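How to Record Panel Examples for a Learning System

Written by Felista Bakilana, updated 2nd January

In our group we teach a model to work on electrical control cabinets: read the lamps, turn a selector, press the correct button. For this it needs many examples, and the examples must be clean. Our first set, called Clendum, had 1058 episodes, and we had to throw away 400 of them. The mistakes were mostly simple ones. I write down the steps we follow now, so a new colleague can start without asking me everything.

Before you record

Write the task in one sentence. "Turn the lower left selector on the right door" is good. "Operate the panel" is too wide, and two people will understand it in two ways.

Put the cabinet in the start state which is written in the task file. Check the lamps one by one with the file in your hand. If a lamp should be lit and it is dark, stop and repair it first.

Stand the camera so that both doors are fully inside the view, with the hazard strips on the base visible at the bottom. We use the strips to check that the camera did not move between two sessions.

Lock the exposure. Lit lamps are much brighter than the gray door, and with automatic exposure their color changes when a hand comes near. Red and amber become difficult to separate.
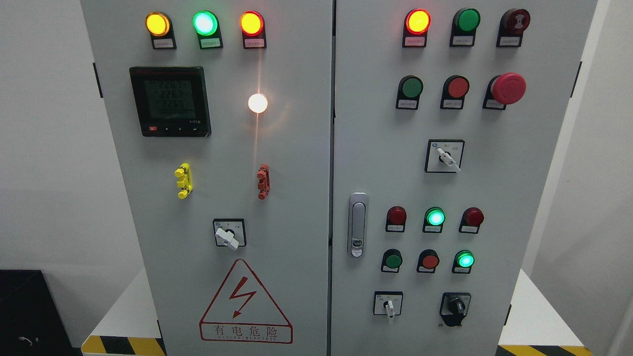
Save one still view before each session, with no hand and no tool in front. Write the meter values in the session note by hand, and do not trust that somebody will read them later from the video. Small text on the label plates is usually lost, so we give each device a name by its row and its place in the row.

Recording

1. Start the recording and wait two seconds.
2. Do the task one time, at normal speed.
3. Take the hand fully out of the view.
4. Wait two seconds again and stop.

If you touch a wrong button, finish the episode and mark it "error". Do not delete it. Mesfin Tamiru uses such episodes to test if the model can notice a mistake.

The emergency stop has its own task file. Never mix it with other tasks, because after it the whole panel must be set back.

Change the start state after every 49 episodes. Before, we changed it only after 100, and the model learned the order of the session and did not look at the lamps.

After recording

Play every episode once at double speed. Write the end state of each lamp and selector, then copy the folder to Larnelgate. The upload is slow in the afternoon, so start it before lunch if you can.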